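Kulden two-tier tote rack with stainless front rail

Category: Flow racking and bin storage
Supplied by: Hotance
Sold as: single bay, or joined bays on a common rail line

Overview

The Kulden is a two-level rack for plastic totes, intended for order picking and parts kitting. Each level is a bed of rollers. The upper level holds reserve stock or closed totes; the lower level holds open totes that are picked from by hand. A full-width stainless steel rail closes the front of the upper level and acts as stop, stiffener and wear surface.

The rack is sold without totes. Any straight-sided or slightly tapered plastic tote with a flat base will run on the roller bed. Totes with a deep molded foot or a waffle base are not recommended.

Front rail

The rail is a folded profile in one piece. The main face is flat and vertical. Beneath it the sheet returns into a shallow channel and then projects forward again as a lower lip. The fold gives the rail its stiffness, so no separate angle is needed behind it. The lip also keeps knuckles and tote rims away from the sheet edge when a lower tote is pulled forward.

Fasteners are kept to a minimum on the front face. Replacement fasteners should be stainless. Plated steel screws will leave brown marks on the channel within a season in a washed-down area.

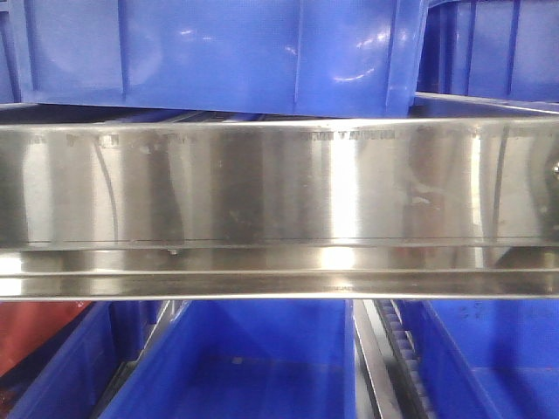 Front rail with blue bins above and below.

Rail finish

Two finishes are listed. The polished finish is standard. It cleans easily and shows every fingerprint. The brushed finish is an order option and hides light scuffing better, but soil sits in the grain and has to be wiped along the grain, not across it.

Lettering on the face of a rail is not a permanent feature. Characters on stainless fade with abrasive pads, and after heavy use they cannot be relied on for identification. If the rack is to be identified by bay or level, use a clip-on label holder on the lower lip. The holder takes standard card inserts and does not interfere with tote removal.

Marks and spots on a rail in service are normally one of the following:

Whitish smudges: dried water or detergent residue. Wipe with clean water, then dry with a lint-free cloth.
Small brown spots: residue or foreign iron. Remove with a nylon pad and a citric acid cleaner, rinse, dry.
Fine lines: contact scratches from tote rims. Cosmetic only. Do not attempt to polish out in place.

Do not use chloride bleach on the rail. Do not use steel wool.

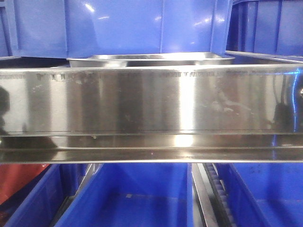
Pans, trays and other shallow items may be placed on the upper level if they span enough rollers to sit stable. As a working rule, an item should rest on at least 4 rollers at all times, including while it is being moved. A shallow steel pan on bare rollers travels much more freely than a loaded tote and should not be left on a sloped bed without a divider behind it. The upper bed can be set level for this reason. The lower bed is normally sloped toward the picker.

Roller beds

Both beds use the same roller, on a fixed pitch of 80 mm. Rollers drop into slotted side channels and can be lifted out by hand once the tote above has been cleared. There is no drive. Tote movement is by gravity or by hand.

The lower bed extends forward of the upper one. The rear row of totes stays partly beneath the rail and the front row stands clear of it, so that the full opening of the front row is available to the picker. Where two rows are in use, the front row should be emptied first and the rear row brought forward. Larger totes are generally placed in front.

Lane guides are available for the lower bed. They are useful where tote sizes are mixed. With a single tote size packed rim to rim they can be omitted, and the bed then accepts one or two more totes depending on rim width.
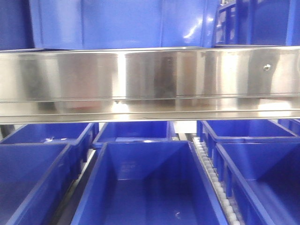 Upper and lower tiers, with empty bins in two rows below the rail.

Dimensions and ratings

Overall length, single bay: 3000 mm
Depth of upper bed: 1280 mm
Roller pitch: 80 mm
Upper bed setting: level or sloped
Lower bed setting: sloped, adjustable at the rear support
Rail: stainless steel, folded, polished or brushed

Load ratings depend on bed setting and floor fixing and are given on the rating sheet delivered with each rack. The rating sheet takes precedence over any figure quoted verbally or by a reseller.

Tote selection

Ribbed totes are preferred for the upper level. The vertical ribs stiffen the side wall, and a stiff wall keeps the base flat on the rollers under load. Crates with an open grid side wall are also acceptable there and allow contents to be checked from the front, but small parts should go in a liner.

For the lower level, choose an open tote with a thick rolled rim. The rim is the grip, and a thin rim deforms when a full tote is drawn forward one-handed. A slight taper lets empties nest. Check the nesting height before ordering - some tapered totes nest so tightly that they have to be separated by two people.

Using one color throughout makes a missing or foreign tote easy to spot. The drawback is that contents then have to be identified by label alone. Sites that run returns through the same rack usually hold a second color for that purpose.

Siting

The rack needs a flat, smooth floor with clear access along the full front and at the rear if it is rear-loaded. Leave space at both ends for lifting rollers out. The rail is reflective, and a bay placed opposite a large window may produce glare at eye level for a seated picker. Turn the bay side-on to the window or order the brushed finish.

Where the rack shares a room with a walkway, mark off the picking side. Belt stanchions are adequate for indoor sites with foot traffic only. Cones are suitable for short-term marking during installation or roller replacement. Neither is a substitute for a fixed guard where trucks or pallet jacks are in use.
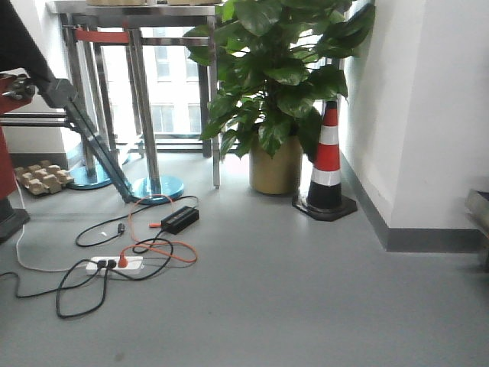

Page last changed: 6/7/20

Accessories and spares

Donik lane guide, lower bed, sold in pairs
Donik clip-on label holder for rail lip
Spare roller, single
Spare rail, polished or brushed
Wainwright leveling foot, set for one bay
Joining plate for continuous rail line

The Wainwright foot replaces the earlier fixed foot and fits all Kulden frames with a threaded leg insert. Frames without the insert need an adapter, ordered separately. Spare rails are shipped with protective film on the front face. Remove the film before the rack goes into service, as film left in strong daylight becomes difficult to peel.

Spare rollers for the older narrow-channel frame will be supplied until the end of September. After that date the side channels must be changed to the current pattern, and the current roller used. State the frame type and the finish of the rail with every spares order.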